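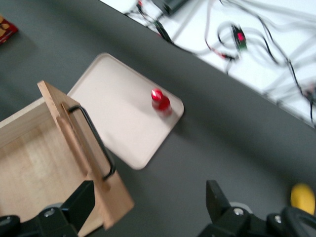

*Wrist view: open drawer, tray, red bottle.*

# Draletti Robot Club: stuff people keep asking me

I run the club's inbox, so I get the same emails over and over (I like getting them! keep writing!). Last August I finally started pasting my replies into one page, and this is that page. It's grown a bit. If your question isn't covered, write to me anyway and you'll probably end up in the next version.

## Do I need to know how to code?

Nope. About half the people who join have never written a line, and they do fine. You start out on the driving side, which means moving the arm yourself and recording what you do, and there's no code in that at all. If you want code there's plenty of it waiting for you later. I came in knowing how to make a spreadsheet add up a column and that was the whole of my computing life.

## So what do you do at a session?

We set up a tabletop task, drive the arm through it a bunch of times, train on the recordings, then let the arm have a go by itself and see what happens. Then we argue. Right now the tasks are all from the Durico Challenge, so it's drawers and small household things: open the drawer, pick something up, put it on the tray, put it in the drawer, close the drawer. Sounds like nothing. Wait until you've watched an arm miss a drawer handle by the width of a pencil for an entire evening.

Each driving turn is 30 minutes. Some people can go longer, but after that most of us get sloppy, and sloppy driving goes straight into the data.

## What's the Durico Challenge?

It's the student competition we enter every year. There are 4 rounds, and you only find out the exact layout of the objects when your slot begins. The rules tell you which objects to expect, and then the judges put them wherever they feel like. Full marks for a season is 1,000 points. We have never come close, and the teams that do are a little scary (in a nice way, they shared their snacks).

Round one is single pick and place. Round two adds the drawer. Round three is a sequence, so a mistake early on follows you all the way down. Round four is the one where you get a spoken instruction and the arm has to pick the right thing out of several wrong ones.

## Why is shortbread on the practice list?

I love that people ask this. A carton standing on its narrow side is a great practice object. Come at it from a bad angle and you push it over, come at it straight and it's easy, so you find out very quickly whether your robot has learned to turn its wrist or is only copying the position it saw most often. We move it a little between every take and give it a few degrees of twist. New drivers always want to line it up neatly with the table. Please don't! The judges won't.

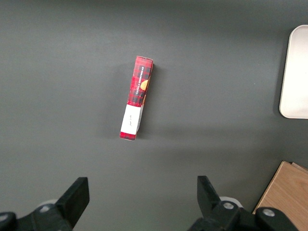 Máté Major: I'd tell new people to do the carton before they touch the drawer. I spent my first month on the drawer, got nowhere, and then learned more about lining up the fingers in one evening with a box of cookies. Also drive slower than you want to. The playback always looks faster than it felt.

Good advice, and I've moved it into the welcome sheet. My only quibble is that some people get bored with boxes and need a drawer to look forward to.

## Is the wrist camera enough, or do you need the one on the outside too?

We use both. The wrist view is wonderful when you're close in and pretty useless when you're swinging across the table, where everything smears. The fixed view has the opposite problem: it sees the whole table but the arm gets in its own way just as you reach for something. We tried training on the wrist view alone one term and the arm would wander off looking for the tray like it had forgotten where it left it. Adding the fixed view back sorted most of that out.

## What software do you use?

Simine for recording and labeling, and then our own training scripts on top. Simine was written by a couple of former members and it has exactly the quirks you'd expect. The big one: if you hit save before the take has stopped, you get a file with no ending. It will open. It will look fine. Then training falls over at two in the morning. Hit stop, wait for the beep, hit save. I've written this on the wall in marker.

## How do I name my recordings?

Task first, then your initials, then the take number. So a drawer take by Ernő Erdős would be `drawer-ee-07`. Not `final`, not `final2`, not `good one i think`. Bad takes get kept too, put an `x` on the end and move on. We go back through the `x` files more than you'd guess, mostly to settle arguments about whose idea something was.

## How many takes do you need before it works?

Depends on the task, sorry. For a simple pick, 24 decent takes with the object in properly different spots will usually get you something that sort of works. For the drawer you want a lot more, and you want them from more than one driver. We found that out when the arm picked up one person's habit of pausing before every grab. It was very dignified. It also ran out the clock.

## Can I break the robot?

You can annoy it. The arms stop by themselves if they push too hard on something, and whoever is sitting next to you has a hand by the stop button the whole time you're driving. Two rules I'm strict about: nobody reaches onto the table while an arm is live, and long hair and hoodie strings get tied back or tucked in. Food stays off the table too, apart from the cartons we practice with (and no, you can't eat those, they've been squeezed).

## What's the hardest part?

Drawer handles, hands down. The bar is thin, the fingers have to go either side of it, and if you're a bit too high you close on air and a bit too low you bump the front. Then once you've got hold of it you have to pull straight back, and arms like to pull in a curve. What helped us most was coming in from above and holding still over the handle for a moment before going down. It costs a second or two. I'll take it.

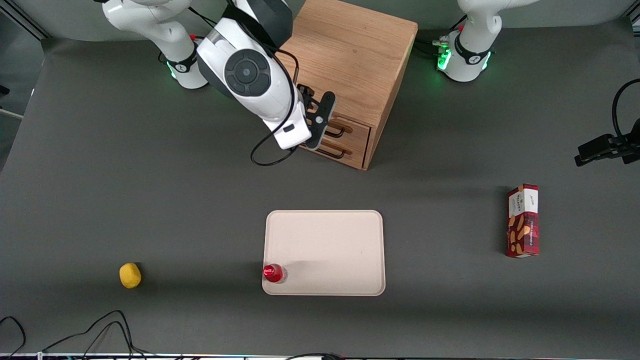
*Gripper at the upper handle, with the tray, bottle and carton out on the table.*

## Do both arms get used?

Not on the Durico tasks. Those are one-arm tasks, so the other one sits them out. There's a side project for two-arm work that a few of the older students run, mostly passing things from one gripper to the other. If that's your thing, say so when you sign up and I'll put you in touch.

## What does it cost, and what do I bring?

Nothing, and a laptop if you have one. If you don't, we have loaners, but tell me ahead of time so I can charge one up. There's a small travel fund for the competition, named the Major fund, and anybody on the team can ask for it. No long forms, just an email saying what the train costs.

## Can I join halfway through the year?

Yes! You might miss the cut for the competition team, which gets picked in February, but you can drive, record, train and come along to cheer. Last year two of our best drivers started in spring and spent the first few weeks just watching and asking why. I'd much rather have that than an empty chair.

## Who do I talk to?

Me for joining, laptops and anything on this page. Ernő for Simine problems, and please send him the actual file and not a photo of your screen.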